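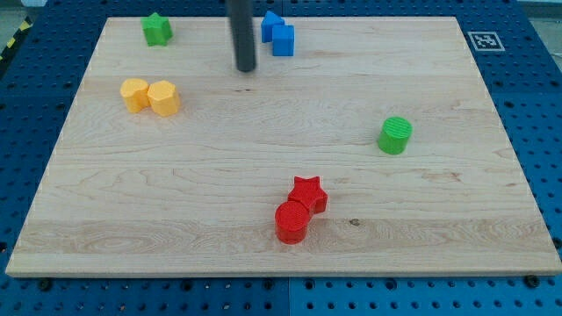 How often does the cell have to be recalibrated? Once at the start of each working session, and again whenever the board has been taken off the table or the tip has been changed.

Student Project Report: Setting Up and Looking After the Tratis Pushing Cell
Author: Bayu Hidayat
Submitted: 28 Dec 2019

3. Set-up procedure

The maple board is placed on the blue pegboard table and the bolts along its front edge are tightened by hand, then with a key. The printed marker beyond the far right corner must lie flat. It is wiped with a dry cloth before the calibration program is run.

The round tip of the arm is brought down to a clearance of 3 mm above the wood. During the June trials a lower setting was used, and the tip scored the surface on two occasions – the height is now stored in the controller and checked with a feeler gauge.

4. Routine care

The plain rod is removed and inspected after every 300 pushes. Printed blocks with worn lower edges are replaced, as they tend to catch on the grain. Seventeen faults were entered in the log over the project, of which eight were traced to a loose tip clamp. The clamp screw has been replaced with a longer one and no further slipping has been recorded.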